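Follo Household and Shop Chores Study
Progress report to the Isaksson program office
Prepared by Fatima Ajayi, 18th January
Period covered: second half of year one

The question you are paying us to answer is whether a general-purpose arm can take over short manual chores in a home kitchen or a small repair shop, without a technician standing next to it. Our answer at this stage is "some of them, slowly." Details follow.

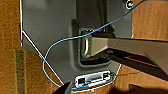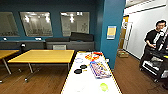
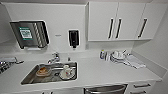
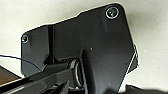

Work at hand, in order: rear of a gray housing with cable and ports; main room with work tables; kitchenette, dishes in the sink; close view of the gripper housing.

1. Work completed

We logged 2487 chore attempts in the period. The list of chores stands at 18, up from 13 in the proposal. The additions came out of visits Morenike Anozie made in May to two repair counters and a shared office kitchen. She asked staff which jobs they would hand over first. Dishes came up everywhere. So did plugging and unplugging things behind equipment, and that one was missing from our original list.

Each attempt is scored as finished, finished with help, or stopped. Obinna Shehu reviews the scores against the recordings and has corrected a number of early ones where "finished" had been used too generously. The corrected sheet is the one attached to this report. Please discard the earlier copy.

2. What the machine can do

Moving a single rigid item from one flat place to another is reliable enough that we have stopped spending time on it. Cups, lids, small boxes and closed bottles all fall in this group. Sorting small parts into trays works when the parts are spread out. When they are in a pile the arm often picks up two together and has to start over.

Wiping a counter is acceptable on open stretches. The arm leaves a margin next to anything standing on the counter, and a person would still need to go over those spots.

3. What it cannot do yet

Sinks are the main problem on the household side. Steel reflects the overhead lights, and the depth estimate inside a basin is poor. A mug standing upright can usually be lifted. A bowl with food still in it cannot be handled in any useful way, as the arm has no means of deciding what to scrape off and where. Loading a dishwasher is scored as stopped in most attempts, nearly always at the point of pulling out the lower rack.

On the shop side, cables remain difficult. A thin cable moves when touched and the planner treats its old position as current for too long. Seating a network plug takes three tries on a good run. Chibuzor Briggs has written a slower approach that pauses and looks again before the last inch. It helps, and it adds a lot of time. A person does the same job in a few seconds.

Cloths and towels have been tried only briefly. We have nothing to report on folding.

4. Changes to the plan

The Zisik planning software was replaced with Gresenov partway through the period. The switch cost us some 3 weeks, mostly in recalibration, and we do not expect to make them up before the next milestone. Femi Dauda has moved the window-cleaning chore to year two.

We also dropped the target of running overnight without staff. The stop rate on kitchen chores is too high for that, and a stopped arm over a full sink is not something we want to find in the morning.

5. Budget

Spending is within the approved total. Equipment is slightly over and travel is under. We ask permission to move the unspent travel money to replacement gripper parts.

6. Next period

Kitchen: sink attempts under dimmer lighting, then with a matte liner in the basin.
Shop: cable work on the slower approach only, with rear ports facing up and then facing sideways.
Reporting: time per chore will be given next to the score, as your office requested.

Questions about the scoring sheet should go to Obinna Shehu. Everything else can come to me.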